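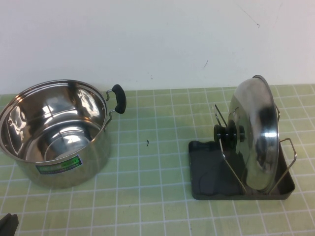 Short Fiction

The Soup Money

by Wilma Hoekstra

Koen Willems got to the house at nine and found his uncle already at the kitchen table with the tin open. The tin had once held Turnari biscuits. Now it held the soup money.

"A hundred and sixty," said Hendrik. "Count it if you want."

Koen did not want to. He took off his coat and hung it on the door.

For 19 years his aunt had sold soup from the side window on market mornings, pea in winter and tomato the rest of the time. She charged what people had on them. Whatever was left after the butcher and the Van Acker bill went into the tin, and she never said what it was for. She died in July. The window had been shut since then, and the paint had stuck it to the sill.

"Idrisa came by," Hendrik said. "He wants to know if we're opening again."

"What did you tell him?"

"I said I'd ask you."

Idrisa Magesa ran the shoe repair across the street. He had eaten his soup standing up, outside, in all weather, and brought the bowl back rinsed. Koen had gone to school with his son.

"I don't know how to make it," Koen said.

"Neither do I. I ate it, that's all."

They looked for a recipe. There was a drawer of papers, mostly guarantees for things that had been thrown out, and a letter from Ekberg about the boiler. There was a list in her writing that said onions, bones, the other salt. Hendrik turned it over. On the back was a phone number with no name.

"What's the other salt?" Koen asked.

"No idea."

Koen called the number. A woman answered and said this was the ferry office, and did he want a crossing. He asked her to hold on. He put his hand over the phone and told his uncle.

Hendrik sat for a while. Then he said his wife had been born on the island and had not been back since her mother's funeral. She used to talk about going. He had thought it was just talk, the way people say they will paint the hall.

"How much is it for two?" he said.

Koen asked. It was nearly everything in the tin, with the car. Without the car it was a lot less.

"With the car," said Hendrik. "My knee."

Koen gave the woman their names and spelled Van Beek for her twice. When he hung up, his uncle had gone to the window and was running a butter knife along the edge of the frame. Flakes of white paint came down on the sill. He worked all the way around and then pushed, and it didn't move.

"Get the other side," he said.

Koen found a second knife and went out through the yard. Across the street, Idrisa had come to his door with a boot in one hand. He watched them for a minute — then he put the boot down and came over to help.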